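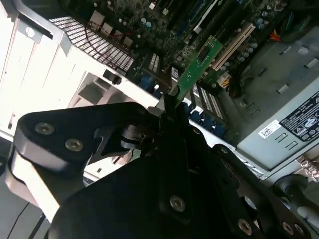
Expansion card held in the gripper tips, on its way down toward the motherboard.

28 March 2023

Second round of coding on the Dindgate set, and I want to get this down while it's still fresh, so forgive the length (you all know me by now). For anyone opening the notebook cold: we're looking at public posts aimed at people running for council in Dindgate, and at what the candidates say back when one of those posts is a threat. The full pull is 2000 posts from Wuner, collected with Fomach, and 400 of those were pulled out for both coders to do separately. Tumaini and I are the two coders. We finished the 400 last night, a bit later than either of us planned, and we disagreed on 100 of them.

That sounds worse than it felt! A good chunk of the disagreements are the same argument wearing different hats. Tumaini marks a post as a threat if a reasonable person getting it would check the door was locked. I had been marking it only when the writer says they, or somebody they speak for, will do something. So "you'd better watch yourself on the way home from the debate" goes in Tumaini's pile and sits in my "hostile, unclear" pile, and I have to admit that when I read it out loud this morning over coffee I went straight over to Tumaini's side. The codebook as I wrote it is too lawyerly. It reads like somebody deciding whether to press charges, and we only need to know what the candidate was looking at when they wrote their answer.

The other repeat offender is the group post. Several accounts sign off with the name of a movement (I won't give it free advertising, even in a notebook) and we can't tell from the post whether the person belongs to it, admires it, or is winding people up. Tumaini suggested we stop guessing and record only what is claimed. Agreed, with some relief. 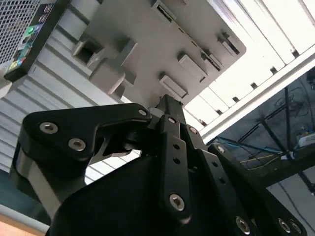

The candidate replies are where I'd like to spend April, and they need their own scheme, separate from the one for incoming posts. My first draft had one long column with everything in it: humor, defiance, quoting scripture, calling the police, changing the subject to bus fares. It was a mess, and Tumaini was very kind about it. What I'd like is something put together like that gripper, flat plates bolted at the joints, so that tone is one plate and action is another and you can swing either one without bending the other. A reply can be funny and also report the account. A reply can be furious and do nothing at all. One candidate answered a truly ugly message with a long, good-tempered paragraph on why he'd be at his usual Saturday-style meet-and-greet at the library whatever anybody typed, and under the old scheme I had no idea where to put him.

Things I noticed while reading, in no order:

The joking replies get passed around far more than the plain ones. I haven't counted shares properly, so please nobody quote me, but it jumps out as you scroll. I do wonder whether that pushes candidates to be funnier than they feel.

A few replies come from campaign staff and say so, with initials at the end. Fomach keeps the initials in the text field but drops them from the preview, so if you are coding from the preview you'll miss them. Open the whole record every time. I missed several before I caught on and have gone back over mine.

Deleted posts. When the threat has been taken down and the reply is still up, we only have half a conversation. I've been leaving these as "parent missing" and moving on. Tumaini would like to drop them completely. I'd rather keep them, as some of the longest answers are in there, but I'm open to being talked round. 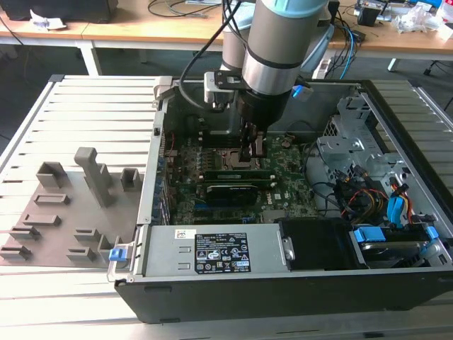
Tower on its side with the panel off, gripper above the CPU socket area.

Spanos, our agreement script, had a little fit when I loaded both sheets, and that was my fault. I had saved my labels with a trailing space on "hostile" and it cheerfully treated them as a whole new category. Cleaned up, rerun, and the count of disagreements above is from the clean run. I've saved it as version 2 in the shared folder. Please don't use the earlier one, which I've left in place only because I'm superstitious about deleting things.

Reading load: we said at the start that either of us could stop at any time with no explanation, and I took the afternoon off from it once this week and am glad I did. You can read this stuff for an hour feeling perfectly fine and then be short with whoever asks what you want for dinner. Let's keep the rule, and let's keep coding in daylight where we can. 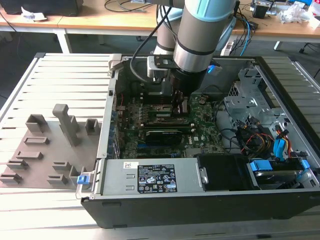
Gripper fingers down between the rows of components, black cable looping along the left of the arm.

To do before the next entry:
- rewrite the threat definition in plain words, Tumaini to read it first
- talk through the 100 together, out loud, and write down the reason for each change
- split the reply scheme into tone and action, try it on a small handful
- decide on "parent missing"
- ask whether we can show candidate replies with names removed when half the town would recognize them anyway

Recent entries
Coding round one, and what we threw out
Setting up Fomach for Wuner replies
Notes on quoting posts without making them findable
Dindgate candidate list, corrected
Spanos: reading the agreement table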